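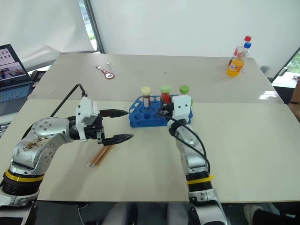
# Long table rocks on an old floor, shims keep creeping out

Posted in: Furniture and Floors
2013-08-26

I have a long table with a light beige top that rocks on the diagonal. Push down on the near left corner and the far right leg comes up, let go and it drops back with a click. It has done this since we moved into the ground floor at Skadusside in March. At the old place in Astby the floor was poured concrete and the same table stood fine.

The floor now is old pine boards over joists. There is a dip that starts near the outside wall and runs under one end of the table. I put a level on it and the dip is five sixteenths at the deepest, spread over a couple of feet. The boards do not bounce much when you walk on them, but they are not flat either.

Things I have tried:

- Folded cardboard. Worked for a few days, then went flat.
- Plastic wedges from the hardware store. They hold, but they creep out sideways and I end up kicking them back under.
- Felt pads stacked three deep under the short leg. They peeled apart.
- Turning the table end for end. It rocked the other way.

The legs are square steel tube with a plastic cap pushed into the bottom of each. No threads that I can see. The table is a Swati, the longer of the two sizes, and the paper that came with it says nothing about feet. The top weighs enough that I need a second person to tip it.

I would like to fix this once and not think about it again. Should I be doing something to the table or something to the floor? I rent, so anything on the floor side has to be reversible.

## Answer 1 (accepted)

Fix the table. You could spend a month on the floor and the boards would move again when the heat comes on.

What you want is leveling feet. Yours has open tube with caps, so you need threaded tube inserts and a screw-in foot for each leg. The insert is a plastic or metal plug with a nut molded into it. It goes up inside the tube where the cap is now.

Before you order, pull one cap and measure the inside of the tube, both directions. Do not go by the outside measurement. Wall thickness varies and an insert that is a hair too small will drop out the first time you lift the table. Also check for a weld seam running down one inside face. If there is one, a ribbed plastic insert will usually squeeze past it, and a metal one may not.

For the foot, get a 3/8 inch thread and a base that swivels. The swivel matters on boards that slope. A fixed base will sit on one edge and dent the pine.

Then:

1. Clear the table and put it upside down on blankets, or on its side if the room is tight. Get help with this.
2. Pull the old caps. If one is stuck, run a wood screw partway into it and pull on the screw with pliers.
3. Tap the inserts in with a rubber mallet until the flange is flush. If you only have a regular hammer, put a scrap of wood over the insert first.
4. Screw each foot all the way in, then back each one out by three full turns. That leaves you room to go either way.
5. Stand the table up where it is going to live.
6. Find the two legs that are always touching. Leave those alone. Bring the others down by hand until the rocking stops.
7. Now put the level on the top, lengthwise and across, and adjust in pairs.
8. Run the lock nuts up against the inserts with a wrench.

Stopping the rock and getting the top level are two separate jobs. Do the rock first. Plenty of people chase the bubble with one foot off the floor and go in circles.

Put the load back on and check it again the next day. The pine will give a little under the feet. After that, look at it when the seasons change.

One more thing - mark the floor with small bits of painter's tape at each foot. The table is only right for that exact spot. If somebody shoves it over to sweep, you want to be able to put it back.

> **Comment from the original poster:** Pulled a cap. There is a seam, so I went with the plastic inserts. The hardware place in Trultdale had them in a drawer by the casters. Will update.

> **Comment:** If the feet want to slide on varnished boards, get the ones with a rubber base. They do leave a mark on some finishes, so try one in a corner first.

## Answer 2

Check that it is the floor before you buy anything. Stretch two strings corner to corner across the underside of the legs with the table flipped over. They should just touch where they cross. If there is a gap the frame is twisted and you have two problems. On bolt-together tables you can often get a twist out by loosening all the frame bolts, standing the table on a flat surface, and tightening them again a bit at a time, going corner to corner.

You said it was fine on concrete so it may well be the floor, but frames do get racked in a move. Mine did. It was 10 years old by then and had been through two trucks.

Leveling feet are still a good idea either way. I would keep them short. Once a foot is sticking out more than an inch it starts to feel loose sideways.

## Answer 3

I just put a rug under mine. Thick one. Still rocks a little but you don't hear it. It was 22 dollars at a yard sale.

> **Comment from the original poster:** Feet are in and the click is gone. It took most of an evening, mainly because of one cap. I did the string test while it was upside down and the strings touched, so it was the floor. Far right foot ended up five turns lower than the others. Thanks - marking this one solved.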